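Ticket 174 – Projekt Lodel, Haushaltsaufgaben
Betreff: Tablett aufräumen, Greifer verliert Kleinteile
Status: in Arbeit
Priorität: mittel (auf Wunsch von Bornby: hoch)
Angelegt: 11. Februar 2026

Problem

Die Aufgabe heißt »Tablett auf dem Bett aufräumen« und klingt nach etwas, das man Fünfjährigen vor dem Abendessen aufträgt. Unser Modell schafft sie in 129 von 200 Läufen. In den übrigen 71 bleibt es über dem Tablett stehen und denkt nach, oder es greift beherzt daneben. Bornby hat im Angebot an Skarkside »zuverlässige Ordnung im Schlafzimmer« geschrieben. Ich war bei der Formulierung nicht dabei.

Bisher geprüft

Kalibrierung beider Greifer: unauffällig. Fingerpolster getauscht, keine Änderung. Öffnungsweite neu eingemessen, minimal besser. Software auf Stand 4 zurückgesetzt, deutlich schlechter, also wieder vor.

Danach die Demonstrationen von Hand durchgesehen. Typischer Aufbau: grünes Tablett auf dem Laken, darin ein getrockneter Seestern und ein durchsichtiges Glas oder Döschen mit Wattestäbchen. Für den Menschen am Handgriff ist das keine Arbeit. Für das Modell sind es zwei Fachgebiete.

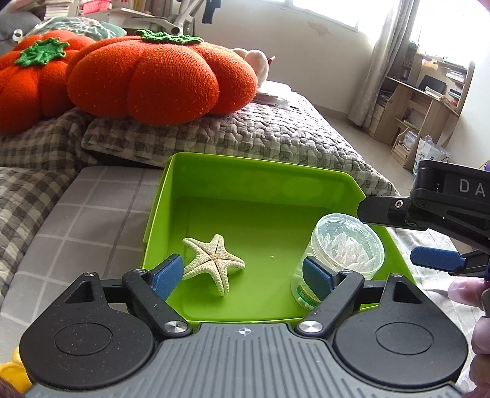
Befund Seestern

Fünf knubbelige Arme, und jeder davon wird vom Modell als der richtige angesehen. Es wechselt während der Anfahrt die Meinung und landet dann in der Mitte zwischen zwei guten Ideen. Die Griffkraft steht noch auf dem Wert für Bauklötze. Ersatzseesterne sind im Budget nicht vorgesehen.

Befund Wattestäbchen

Durchsichtige Wände erkennt das Modell ungern, den Inhalt dagegen sehr gern. Es zielt auf die weißen Köpfchen und wundert sich über den Widerstand. Das Etikett wäre ein brauchbarer Anhaltspunkt, wird aber ignoriert.

Maßnahmen

1. Griffkraft für brüchige Objekte getrennt einstellen.
2. Zielpunkt beim Seestern nach Beginn der Anfahrt einfrieren.
3. Behälter mehrfach mit gedrehtem Etikett aufnehmen.
4. Pillay-Testreihe wiederholen, diesmal mit beiden Greifern.

Kommentar zur Rückfrage aus dem Vertrieb

Nein, Betten machen kann es auch noch nicht. Wäsche falten – bitte eigenes Ticket. Termin für die nächste Vorführung bleibt März, vorerst mit Bauklötzen.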